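How to track down an arm that freezes halfway through a job

If you run a two-arm setup for long enough, you'll get the fault I had on Thursday. One arm stops dead, the other carries on, and whatever they were holding between them gets twisted. Mine came up as code 348 on the Lukevora controller, which the manual calls "joint communication lost". Thanks, manual! I spent most of an afternoon on it, so have my notes and save yourself the bother.

First, stop both arms, and I do mean both. The healthy one still thinks it's got a job to do and it won't care that your hand is in the way. Hit the stop, switch off at the supply, then support anything that might drop before you lean in.

Next, get down to floor level and look at where the cables meet the base. Don't tug anything yet. You're after a tight bend, a rub mark or a plug that isn't sitting square.
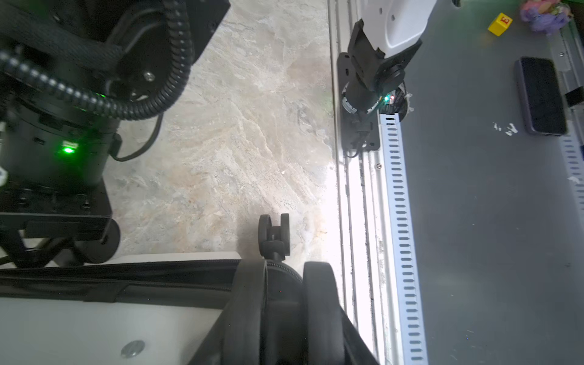 Cable conduit and connector port at the base, with the green status light on.

A green light fooled me for ages, by the way. It only tells you the joint has power — it says nothing about whether the data is getting through. I'd ticked that joint off my list because of the light and had to come back to it later (grumbling).

Once the plugs are reseated, switch on and move each arm by itself, slowly, with nothing in the grippers. Then bring in the two-arm job at a quarter speed. I use a suitcase for this because it's big and awkward and makes both arms stretch.
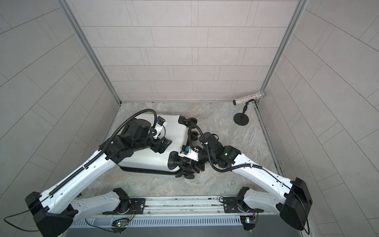

Can I just clear the code and carry on?
You can clear it, but the fault will come back, and probably at full speed with a load on. Find the loose connection first and clear the code last.

Keep an eye on the error counter while you're testing. Mine had climbed to 2721 before I touched anything. After reseating the plug it stayed at zero until I swung the arm right out to the side, and then up it went again. So I had two problems: a plug not quite home, and a cable with no slack at full reach. Leif Moen spotted the second one, and I'm still a bit annoyed about it.

Give the cable more slack, tie it loosely, and repeat the wide swing. Then finish with something small that one arm can go to on its own, so you can see if it still stops where it should.
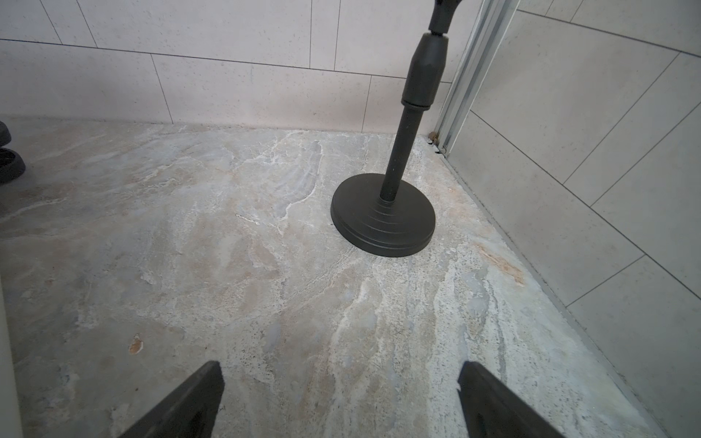 I ran that last check 88 times overnight and the counter didn't budge. If yours does, swap the cable before you go blaming the joint. It's a far cheaper part and a ten-minute job.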